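3.2 Collecting the folding demonstrations

We started out wanting tidy data and gave up on that pretty quickly. Our first batch in February was 400 demonstrations, all recorded on one bare table in the Osteck lab, and the policy we trained on them (the Zoretti baseline from Section 2) folded beautifully on that table and got lost almost everywhere else! So for the second batch we took the hand-held grippers out to people's homes and let them work on whatever desk or bed they had, with their own clothes and their own stuff left lying where it was.

I did a good share of these sessions myself, so let me say how one goes. You hold one gripper in each hand, you drop the garment any way you like, and you start recording before you touch it. Then you flatten, fold, and let go. We asked people to keep the fingers slightly open on the way in, and to come down on the cloth slowly, but past that we left the style up to them. Some folded sleeves first, some folded the whole thing in half and fixed the sleeves later. We kept both. We also kept fumbles, as long as the person recovered and finished the fold.

The second batch came to 646 demonstrations, and 408 of those were short-sleeved tops, which is lopsided, I know (people own a lot of them, and they're quick to do). Patterned fabric turned out to matter more than we'd guessed. On a plain shirt the hem is easy to find, but on a busy print the edges sort of melt into the flowers, and our early keypoint labels for the shoulders were all over the place. Figure 4 shows a top of this kind with the fingers just above the cloth and one shoulder still bunched up.
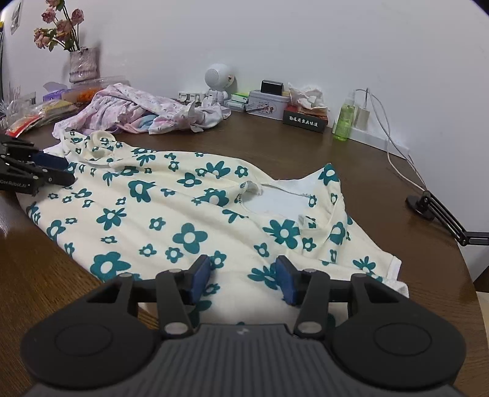

Figure 4. Flowered top on a home desk, with both grippers in view.

Nadja Bühler: I'd still split the sleeves-first folds from the half-folds before training, because averaging two good habits can give you one bad one. I think she's right that it's a risk, and we did try the split on the Kimemdale subset, where it helped on long sleeves and did nothing I could measure on short ones. We left the batch mixed for the main results and report the split version in Section 5.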